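Tinaseo Robotics Notes
@tinaseo_notes
July 9, 2022

1/ A few people have asked how we write house rules for our robot arm tasks, so I'm going to put them all in one thread, with apologies in advance for the length. Get yourself a cup of tea.

2/ Rule one is that a task gets written down before anyone touches a controller. One sentence, plain words, no jargon. If you can't say what the arm should be holding and where it should end up, you aren't ready to collect anything yet.

3/ Rule two, and I will defend this one to my last breath: decide what counts as a success before you start. We learnt this at Fellau, where 629 runs had to be scored all over again after two of us turned out to have quite different ideas of what "in the bowl" meant. One of us was happy with an object leaning on the rim. I was not!

4/ So our wording now is: object fully inside, fingers open, arm back above the rim. All of it has to be true when the run ends. It took us a whole January to agree on that little sentence and I'm still rather fond of it.

5/ Rule three. Simulated runs follow the same rules as real ones. I know it's tempting to be relaxed when there's nothing to break, but habits travel. If you'd stop a real arm for it, stop the simulated one and mark the run as stopped.

6/ Rule four is about failures – keep them. Label them, give them a short reason, and put them in the same folder as everything else. The Nusau set has 3000 runs in it and the failed ones are the part I go back to most often.

7/ Rule five: change one thing at a time. New table texture or new object, never both in the same batch. It feels terribly slow for the first week and then you get a graph you can read, and all is forgiven.

8/ The current job is a nice plain one for trying the rules on. The written task says "put the chess piece in the bowl" and that's the lot.

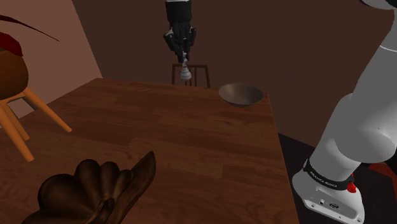
Piece in the gripper, bowl still empty. Simulated.

9/ By our wording that's a run in progress and it gets no score yet, however promising it looks. Please don't give marks for promise. I've done it myself and had to go back and undo them.

10/ The Miettinen checklist has a longer version of all this, with a page on naming files that I'd recommend to anyone who has ever saved something as "final_new_2". If your group does it differently I'd love to hear how, especially the scoring part. Replies are open and I'll get to them this evening once the batch is through.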